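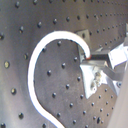

Cable Routing: Where the Machines Stand

Readers of the Skusedstead newsletter keep asking when a machine will take over the dull half of bench assembly. For picking and placing rigid parts, it already has. For cables, the answer in January is still "sometimes."

A cable has no fixed shape. Hold it by the tip and the rest can lie in a wide hook one moment and something close to a straight line the next. The controller has to track the part it grips and also estimate what the slack is doing, with a view that the gripper itself often blocks.

Our current task is plain. Pick up one end of a white cable, bring it across a perforated metal panel, and seat it in the channel of a block-shaped hook on an upright bracket. A person learns this in one try.

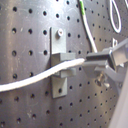
Over 157 logged attempts on the Proseveo controller, 11 ended with the cable dropped before it reached the hook. Those are easy to detect. The harder cases are the ones where the cable sits on the lip of the channel and slides out as tension comes off. Grip force alone does not flag this, so we now add a short pull test after each placement – it costs 2 seconds per cycle.

Household work has the same problem with worse lighting. Tucking a lamp cord behind a desk is cable routing without a known grid or a fixed hook position. We would not attempt it with the present setup.

The Kawaguchi bench moves to a second hook in May, with the bracket position changed between runs. The target is 1,000 attempts before we revise the grasp planner. Logs will be posted to the Brendeck archive in the usual format.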